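Lecture 7, 4 February 2021
Notes by Nazanin Mahmoudi. Please read before the seminar, and bring the sheet with the two tables.

# Secondary packaging: what the outer box is for

Last time we spoke about primary packaging, which means the layer that touches the product. Today we go one layer out. Secondary packaging holds one or several primary packs together. The third layer (pallet, stretch film, shipping crate) is for Lecture 8 and I will not ask about it in the short test.

Students often mix up the first and second layers because the words sound like a ranking of importance. They only tell the distance from the product. A tube of toothpaste is primary, the carton around the tube is secondary. A bottle of milk usually has no secondary pack when you see it in the store, but it had a crate on the way there.

## 1. Functions

In the textbook you find a long list. For this course I want you to know four of them well.

**Containment.** The box keeps things together so that they can be counted and moved as one unit. This is the oldest function and the most boring one, and most complaints come from it.

**Protection.** Mainly against pressure from above and against impact at the corners. A folding carton gives little protection against water. Please do not write in your homework that cardboard "protects from moisture" without saying which coating it has.

**Information.** Product name, contents, lot number, handling marks. If the primary pack already has the legal text and the outer box is removed before sale, the outer box may need much less print.

**Presentation.** Color, opening side, how the content looks at the first moment after opening. An unprinted white interior is common in gift boxes, and one reason is simple: printing on the inside costs a second pass through the press.

## 2. Empty space

The amount of empty space in a box is given as a share of the inner volume:

> empty share = (inner volume − volume of contents) / inner volume

Worked example. A small mail-order shop, Drosdale, sends a set of tea tins. The inner volume of the box is 50 units, the tins together take 15 units. The empty share is (50 − 15) / 50 = 0.7, so more than two thirds of the box is air. The shop did not notice this for a long time, as the tins are tall and the box looked full from the side.

The difficulty is soft products. A bag of snacks has no fixed volume. You can press it and it becomes smaller, until the content breaks. For such products we write two volumes, the free volume and the pressed volume, and we calculate with the free one unless the exercise says otherwise. In the December exam many people used the pressed volume and got a result that looked very good and was wrong.

## 3. Mixed contents

A mixed box has items of different shape, weight and stiffness. The rules which we use in this course:

- Heavy items go on the bottom, and never on one side only.
- Soft items may be used to fill gaps, but they should not carry load.
- Items with a smell (soap, coffee, candles) are kept away from food, also when both are sealed.
- If an item can roll, it is blocked on two sides at least.

The case to prepare for the seminar is Maeng, a company that sends monthly boxes with household goods and small food items. They have two box types, called Wita and Stella. Wita is flat with a separate lid. Stella is higher and has flaps. In one month they got 278 complaints. The largest group was crushed food packs in the Stella box, where the higher form allowed the packers to put one thing on top of another.

Questions to think about:

1. Would you change the box, the packing order, or the selection of items? Choose one and defend it.
2. The company wants to use only one box type for the future. What does it lose in each case?
3. Which of the four functions is in conflict with low material use here?

One page is enough. I prefer a short text with one clear calculation to three pages of general opinion.

## 4. Words to know

*Inner volume*: measured inside the walls, with the lid closed.
*Free volume*: the volume of a soft pack when nothing presses on it.
*Rim*: the upper edge of an open box. Damage here is often missed, so look at it first.
*Void fill*: paper, foam or air cushions put into empty space.

Reading for next time: chapter on corrugated board, without the part on printing.

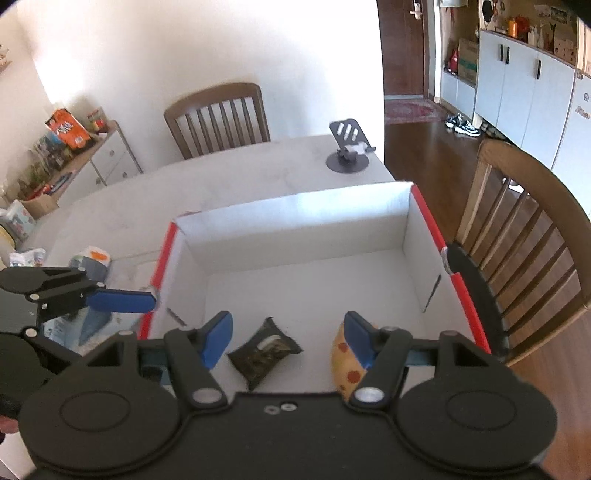 Fig. 1. Mixed contents in an open white box with red-edged rims: a crumpled snack packet and a yellow item with red dots.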